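Land grid array socket

A land grid array (LGA) socket is a type of processor mount in which the contact pins are part of the socket, and the underside of the processor carries flat pads. It is common on desktop, workstation and server motherboards. The processor is held down by a hinged metal load plate and needs no solder, so it can be replaced in the field.

Construction

The socket consists of a plastic body filled with fine spring contacts, a metal frame around it, and the load plate. On many workstation boards the retention hardware is fastened with screws that pass through the board. Sockets with more than 1000 contacts are usual in this class. Notches or a corner mark on the processor package show which way it must face.

Installation

The board is first disconnected from power. The load plate is released and swung fully open, and the processor is held by its edges, level with the socket, before being lowered straight down. It should not be slid or tilted once it touches the contacts. Memory modules may be fitted before or after the processor, but many technicians leave the slots empty until the load plate is closed. 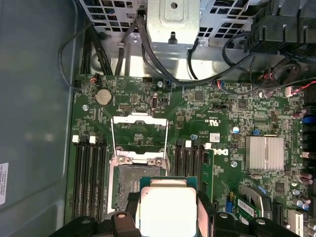 No downward force is applied by hand. Closing the load plate supplies the pressure, and some resistance in the lever is normal. Thermal compound is then applied to the heat spreader and the cooler is attached, its screws being tightened in a diagonal order.

Damage

Bent contacts are the most common fault. Symptoms include failure to start, missing memory channels and unexplained restarts. A single contact can sometimes be straightened under magnification, but boards with several bent contacts are normally replaced. A plastic cover should be fitted whenever the socket is stored without a processor.

See also: Pin grid array; Heat spreader; Memory slot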